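I run equipment planning for a small data-collection outfit, meaning I own the spreadsheet. A thread on what it takes to buy hand-held grippers for a living, for anyone about to do it with somebody else's money.

1/ Everybody budgets for the gripper. Fair enough, it's the thing in the brochure. Then the gripper arrives and wants cables, tripods, rail, a table, a board to go on the table, and a person with patience. My first budget had one line. The current one has 122.

2/ We got quotes from two shops. Tradwood sells you the whole kit, priced as if it came with a house. Skinness sells you the parts and a PDF. We went with Skinness. I have now read the PDF more times than I've read my lease.

3/ The PDF says assembly is "straightforward." Set aside a week per pair. If you're good with your hands, set aside a week and a bag of spare screws.

4/ The line I fought for hardest was the second pair of hands. One gripper can push a key. Two grippers can do most of what people want a robot to learn, and they cost a little more than twice as much, which Skinness explained to me on the phone and I still don't follow.

5/ So we bought in pairs, and the station you plan for a pair is wider than the one you plan for a single. More table. More rail. More places for a cable to be where your foot is. 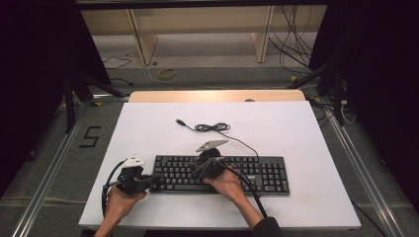

6/ Cables deserve their own tab. I put them under "misc" the first year and misc ate the travel budget. Whatever length you think you need, your operator has elbows. Buy the next size up.

7/ Also tape. I'm serious. Tape for numbering the floor, tape for marking where the stands go, tape for holding down the cable you bought too long because of post 6. Give tape a line or it will take one.

8/ Props are the cheap part and cause the most meetings. Someone will ask why we need to buy a keyboard when there are keyboards all over the building. Because people are typing on those. Next question.

9/ My rule for props: ordinary, full-size, easy to replace. If an object is so nice you'd be upset to see it scratched, it has no business on the table. This rules out most of what our project leads suggest.

10/ It also rules out anything discontinued. We once planned a whole month of sessions on a lovely little desk lamp, broke it on a Tuesday, and learned they'd stopped making it. The lamp line in the budget now says "lamps," plural.

11/ Let's talk money, because the replies will. The Skinness invoice for our second station, parts only, came to $2083. I had asked for $3000. You'd think this would make me popular.

12/ What happened next is that the difference went back to the general pot before I'd finished my coffee, and three weeks later I needed finger pads. If you come in under, spend it on spares the same day. I say this as someone who believes in rules.

13/ Finger pads! The part of the gripper that touches things is the part that wears, and it's the part that no quote I've ever received lists separately. Ask for the price of pads before you ask for the price of anything else. The length of the silence on the phone will tell you plenty.

14/ Ask about width too. Our leads wanted typing in the task list. Go look at your fingertip, then look at the fingers on the model you're pricing, then look at a letter key. I made the whole planning group do this in a meeting. It was our shortest meeting of the spring.
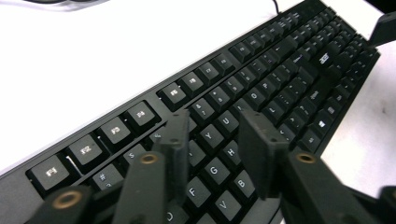 15/ We kept typing in the plan, for the record. We just moved the hours. Small-target tasks get double the session time in my sheet, and big-object tasks get what's left. If your plan gives a keyboard and a cardboard box the same afternoon, one of those numbers is a wish.

16/ Hours are the real cost and they hide well. A gripper sitting on a shelf costs you what you paid. A gripper in use costs you an operator, someone checking the recordings, and someone (me) answering emails about why the recordings are being checked.

17/ I priced the alternative. Usuga will lease you a full robot arm by the quarter, with training, with a service contract, with a man who comes out. Lovely people. Their quarterly number would have covered our grippers, our table, our tape habit and a modest boat.

18/ I'm not against arms. The folks at Trundham went that way and they're happy, and they also have a loading dock and a floor that can take it. We have carpet. Carpet has opinions about rolling stands, and you should walk your room in socks before you sign anything.

19/ Things I'd put in the first budget if I could go back: spare pads, spare cables, a second board for the table top, a decent chair nearby for whoever isn't working, and a power strip for every outlet you think you have.

20/ Things I'd take out: the display case. We bought a display case. For visitors. It holds a stapler now.

21/ On vendors. Get the lead time in writing, and get it for the small parts. Skinness shipped the big pieces in March, right on time, and then we waited nearly 2 months for a bag of fasteners that fits in my palm. The station stood there the whole time looking finished, and every person who walked by told me so.

22/ On approval. Never send the full sheet upstairs. Send one page with the total at the top and the thing they'll ask about right under it. They will still ask about the keyboards. See post 8.

23/ On timing. Whatever month you want to start recording, order two months before that, then tell everyone a date one month after. You will land somewhere in the middle and be thought of as reliable.

24/ Somebody asked in my messages whether to buy one good station or two cheaper ones. Two, if you have people for two. If you only have people for one, the second one becomes a parts bin. Ours was a parts bin for most of a season and it was, to be fair, a very good parts bin.

25/ Another asked what software I use to track all this. It's a spreadsheet. It has a tab called "real" and a tab called "for sharing," and they've been getting closer together every year.

26/ Next round goes in after the summer. I'm asking for a third station, a box of pads and a cable line big enough that I don't have to be clever about it. I've been told to expect the pads.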